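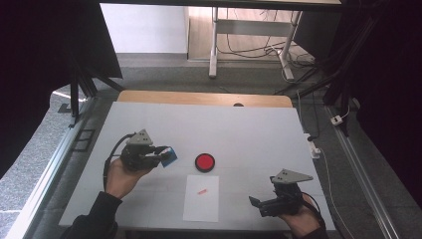
*Round red button with a black rim, on a white tabletop.*

# Susora Button Sounds

Short recordings of switches, buttons and latches, with plain-text labels. Maintained by Fotini Psarras. Last updated Tuesday, September 21, 2021.

## Contents

The set has 1186 clips in WAV format, mono, 48 kHz, 24-bit. Each clip holds one press and one release. Silence at the start and end was trimmed by hand, so clip lengths vary.

```
susora/
 clips/
 labels.csv
 splits/
 train.txt
 test.txt
 LICENSE
```

## Label fields

| Field | Type | Notes |
|---|---|---|
| `clip_id` | string | matches the file name without extension |
| `mechanism` | string | `momentary`, `latching`, `rocker`, `toggle`, `latch` |
| `press_ms` | integer | onset of the press, from the start of the clip |
| `release_ms` | integer | onset of the release |
| `surface` | string | what the part was mounted on |
| `room` | string | `taltolell` or `hiltent` |

`release_ms` is empty for toggles that make no second sound. Treat an empty value as missing. Do not fill it with zero.

## Recording

Clips were made in two rooms. Taltolell is carpeted and has low background noise. Hiltent has a hard floor and a ventilation hum near 120 Hz, which we left in. A high-pass filter at 150 Hz removes most of it, along with some of the body of the larger latches.

Gain was fixed within a room but differs between rooms. Do not compare absolute levels across the `room` field.

## Splits

The splits are by part, so no physical switch appears in both files. Earlier copies used a random split by clip and gave test scores that were too high. Results from those copies should be rerun.

## Known problems

- Some `rocker` clips have a faint double onset. `press_ms` marks the first one.
- `surface` is free text. Expect both `wood` and `Wood`.
- Hosseinzadeh format labels are no longer exported. The converter is in the `old` branch and is not maintained.

## License

CC BY 4.0. Credit the set by name and link to this repository. Label corrections are welcome as pull requests against `labels.csv`; keep the row order unchanged.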